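Home Legislation Courts Campus Safety Reviews Contact

Review: Rekness Statute Monitor for Schools and Colleges

By Halfdan Blöndal
August 3, 2019
6 min read

Administrators responsible for student conduct, campus safety and staff discipline are expected to know when a criminal statute that touches their institution has changed. In most small colleges and school districts this work falls to a single employee, who reads the newspaper, receives a mailing from the state and hopes that the two together are sufficient. Rekness Statute Monitor is a subscription service intended for that employee. It follows criminal and education bills through the legislature, records the date on which each enacted measure takes effect, and sends notice to the subscriber by e-mail.

The Trujillo Office of School Law Information tested the service during June under an ordinary paid account. The annual fee for a single institution is $691. The office paid this fee in full and had no contact with the vendor beyond two requests to its support desk, described below.

Scope of coverage

At the time of testing, the service covered 13 states. The library held 3584 bills, including measures that had failed in committee or had been vetoed. Each bill has its own page with the current text, earlier versions, sponsor, vote history and a short plain-language summary prepared by the vendor's staff. Penalties are listed in a separate box, with the class of offense, the maximum term of confinement and the maximum fine.
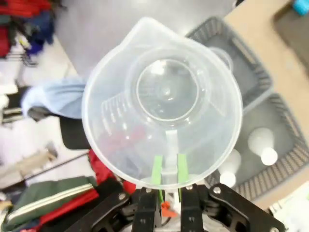 Measuring jug with a clear plastic cup inside.

The summaries are the strongest part of the product. They are brief, they avoid legal terms where a common word will serve, and they state clearly whether a measure creates a new offense or amends an existing one. In one case a bill on trespass at school athletic events had been amended three times, and the summary had been revised after each amendment. Earlier summaries remained available under the current one, with the changed sentences marked.

The penalty box is useful but should be read with care. Where a statute sets one penalty for a first offense and a heavier one for a repeat offense, the box displays only the first. The full text supplies the remainder. An administrator who copies the box into a student handbook without consulting the text could publish an incomplete statement of the law. The office raised this matter with the support desk, which replied the following day that repeat-offense penalties are planned for a later release. No date was given.

Effective dates

Effective dates cause more difficulty for schools than any other feature of new legislation. A measure may be signed in spring, take effect in late summer, and contain one section that does not apply until the following year. Rekness handles the ordinary case well. The date appears at the top of each page, and a reminder may be set for any interval before it.

Delayed sections are handled less well. They are noted in the summary, but the reminder function recognizes only one date per bill. The office worked around this limitation by entering the second date by hand in its own calendar. Subscribers whose states make frequent use of delayed sections should plan to do the same.

Alerts

A subscriber may choose topics from a list of 32. Those of greatest interest to schools include assault, threats, weapons on school property, unlawful recording, mandatory reporting and the furnishing of alcohol to minors. Alerts may be sent at once, daily or weekly. The weekly setting is recommended for most offices. Under the immediate setting, the test account received separate messages for a committee referral, a hearing notice and a change of hearing room, all concerning the same bill and all on the same afternoon.
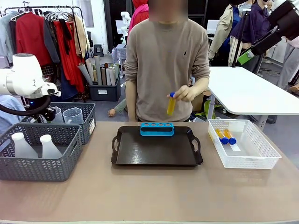

A capped tube of yellow liquid above a tray and blue rack.

Topic assignments were accurate for the most part. One bill on the furnishing of alcohol to minors had been filed only under business licensing, apparently on the strength of its title, and did not reach the account through the alcohol topic. The office found it by a word search. The support desk corrected the filing within two days of being told. Subscribers are advised to run a search on their most important terms at the close of each session and to compare the results with the alerts received.

Comparison with Bisetti Legislative Digest

The nearest alternative is Bisetti Legislative Digest, which this office reviewed in an earlier year and continues to receive. Bisetti is issued as a printed bulletin with an accompanying web archive. Its commentary is longer and is signed by the attorneys who write it. It often discusses how a new offense relates to an institution's own disciplinary rules, a subject that Rekness leaves alone. It is also slower, and its web archive cannot be searched by penalty or by effective date.

An institution with its own counsel may prefer Bisetti for the commentary. An institution without counsel on staff, whose chief need is timely notice, will be better served by Rekness. The two do not overlap so heavily that holding both would be wasteful, although few small districts will have the funds.

Ease of use

The account was set up in one morning. Staff members with no legal training were able to find a named bill, read its history and print the summary without instruction. Printed pages carry the date of printing and the version of the bill, which will be helpful to any office that keeps a paper file for its governing board.

Up to five persons may share an institutional account. Notes entered by one are visible to all, with no means of marking a note as private. Offices that discuss open conduct cases should keep such matters out of the notes field entirely. The vendor's guide mentions this on its fourth page, where it is easily missed, and the office would prefer to see the warning placed beside the field itself. 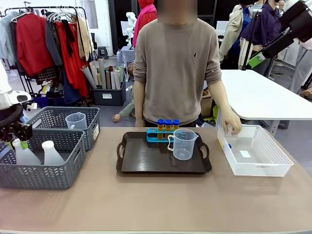

Capped tubes in a light blue rack, with baskets nearby.

Search is quick and accepts bill numbers in any common form. Word searches return enacted and failed measures together unless a box is checked, and the box must be checked again for every search. The service was unavailable for part of one evening during the test period. Notice of the outage had been posted in advance on the sign-in page.

Cancellation and renewal

Subscriptions renew automatically. Written notice of cancellation must be received before the renewal date, and no partial refund is made after it. Public bodies whose purchasing rules forbid automatic renewal may request a fixed-term agreement, which the vendor supplies as a separate form. The Rasten school district, which shares purchasing services with this office, has used the fixed-term form for its own subscription and received it with no change in price.

Assessment

Rekness Statute Monitor is recommended for small colleges and school districts in the states it covers, subject to the cautions given above on penalties, delayed sections and shared notes. Its summaries should not be quoted in handbooks or disciplinary notices until they have been checked against the enacted text. Institutions outside the covered states should wait; the vendor has published no schedule for adding them.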